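Open afternoon at Kelow, Trullton: notes from a reluctant visitor

I signed up for the Kelow open afternoon in November, mainly because a supplier had been on at us for months about "kitchen automation" and I wanted to see some of it before the next sales call. I run the catering side of a residential college. We feed people three times a day, the dishwashing area is the worst job in the building and I would love to be told it could be done by something that doesn't ring in sick. I went with my arms folded all the same.

Kelow has the upper floor of a former print works on the Trullton estate. Parking is poor. There is a sign for Wendex, the firm downstairs, and none for Kelow, so 11 of us stood in the wrong reception until Ludivine Baudry came down and fetched us. Coffee was decent. The talk started at two and was meant to take 20 minutes.

It took 47. Thibault Masson gave most of it, and to be fair to him he was clear. The company doesn't build robots. It trains the software that tells them what to do, and nearly all of that training happens in a simulated kitchen, on a computer, before any real arm is allowed near a real plate. He said they had put more than 3,000 practice runs through the sink set-up alone. I wrote the number down and then wrote "so?" next to it, as I had no idea whether that was a lot.

After the talk we moved to the screens. The kitchen they use has a white worktop with a sink let into it, a tall grey tap, a few plates and an assortment of food. The exercise is food and plates, in and around the sink. One run had a sausage on a plate at the bottom of the basin and an empty plate on the worktop behind.

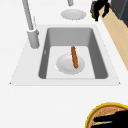

My first question was where the mess was. In my kitchen the plates arrive with gravy on them, a fork stuck to the underside and half a paper napkin. Masson said that dirt, water and stacked crockery were "on the list". I asked how long the list was and got a smile. Perrine Caron was more forthcoming when I caught her by the biscuits. She told me that grip comes first, and that a simulated object behaves itself in ways that a greasy one will not. They expect to lose a good part of the success rate when they move across to hardware. She wouldn't say how much, and I thought better of her for not making up a figure.

What I will grant them is that they didn't hide the failures. We were allowed to pick runs from a menu and some of them were dreadful. In one the hand went for the tap and stayed there. In another it picked up a bread roll very nicely, carried it halfway and let go. Two men from a hotel group laughed out loud, and the staff didn't seem to mind.

The food also changes from run to run, which I was told is deliberate, so that the software doesn't simply learn one sausage. Fine. I can see the sense in that. In a later session we were shown a lime held in black fingers just over a plate in the basin, with a baguette lying across a big round tray with a yellow rim at the front corner of the worktop.
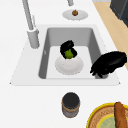 Josiane Huet, reading a draft of these notes, thinks I am being unfair. Her view is that you would not judge an apprentice by the first fortnight, and that a machine able to handle a lime and a sausage without being told which is which has already got past the stage our own supplier's demo reached. She would have asked about price and left the gravy for next year.

I did ask about price. There isn't one. Fabrice Arnaud, on the commercial side, talked about pilot partners and shared costs, and said a first trial in a working kitchen would probably be limited to sorting leftovers at a single sink with a member of staff beside it. I pointed out that I already have a member of staff beside the sink. He said that was a fair comment and gave me his card.

There was a second talk by a visitor from Lefèvre on conveyor washers, which I'd have happily sat through twice. Those exist, they have a brochure, and I have asked for a quote.

Kelow plans to run the afternoon again in the spring. If you go, use the side entrance by the loading bay, and ask to choose your own runs from the menu.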